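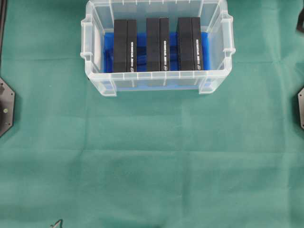 Tuesday, bin station: what to order

Blue liner stays in the clear bin. Black boxes stand up on it three across, so we buy liner for every bin, 10 sheets to start. Koech wants 299 for the pack, Uster hasn't answered.

Green cloth has creases. Get a second one and a clamp bar, 70 together from Durow.

Second arm: Brernham quote is 1426 a month on lease, cables extra. Too much before September. Ask again with a shorter term.

Still open: spare fingers, lid or no lid.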